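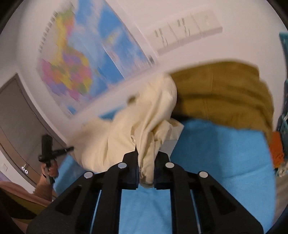 Figure 1. Hand-held gripper holding a cream cloth over the blue work surface.

3. Method

We recorded 854 cloth-handling demonstrations with the hand-held gripper, using seven garments and household cloths. Yurii Hnatiuk and Yesenia Huaranga did most of the recording. Each demonstration starts with the fingers open and ends when the cloth is released. Clips with a dropped cloth were kept but labeled separately.

The policy was trained twice – once on the clean clips only, and once on everything.

4. Results

The policy trained on everything picked up thick garments more often. Thin cloths showed no clear difference. Most failures came from closing the fingers too early, before they reached a fold. Bohdana Koval checked the labels a second time and corrected seven of them, then we reran the second training.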